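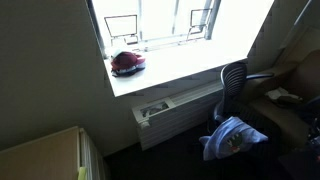 The window side of the room, with the heating unit under the sill.

September 2019

The Hunex cell reached 900 hours in the log this week, so it got the service I had been putting off since June. Most of the time went into finger alignment and camera exposure. The arms themselves needed very little.

Order of work, for my own reference as much as anyone's. Park both arms, power down at the cabinet, wait for the brakes, then take the fingers off. I do the fingers before the cables now. Last time I did the cables first and had to re-dress the whole upper bundle after the finger screws turned out to need a longer driver than the bundle would let past.

One finger pair had drifted. With the gripper commanded closed, the tips met but the bases did not, and the closed position in software no longer agreed with the calipers. The Drumberg adapter plates have slotted holes, and one slot had crept. I cleaned the faces, put on new screws with medium threadlocker, and set the pair against a 3 mm shim. There are 11 screws per side counting the cover. The two under the cable clamp can only be reached with a ball-end key.

After that, homing, then the full range of the wrist in 45 degree steps with a hand near the stop button, watching the cable loop at each step. The loop needs enough slack for the extreme positions and no more. I moved one tie toward the base and left the rest alone. 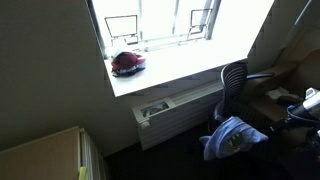
Daylight from behind, black office chair in front.

Exposure is the remaining problem. On auto, the window pulls everything down and the carpet and the lower half of the chair go to black. A black finger against black mesh gives the tracker nothing to hold. Metering on the lower third brings the chair back and loses the glass completely, and I can live with that because nothing in the task happens outside. I wrote the fixed values into the Pramanik config file and turned auto gain off. They will be wrong again by winter.

Hand-eye calibration was repeated after the exposure change. The residual came out slightly better than before on one arm and unchanged on the other.

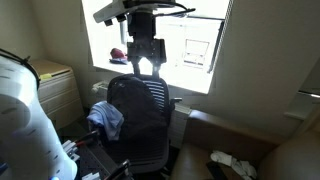
A reader of the June post wrote in to say that slotted plates will always creep under a cycling load, and that pinning them after alignment takes ten minutes with a hand reamer. Probably right. My objection is that the fingers get swapped often and a pinned plate makes the next shim job harder, but I will pin one side and compare at the next service.

Still open: the Hondudex brake firmware, which I have downloaded and not installed, and a spare set of finger screws.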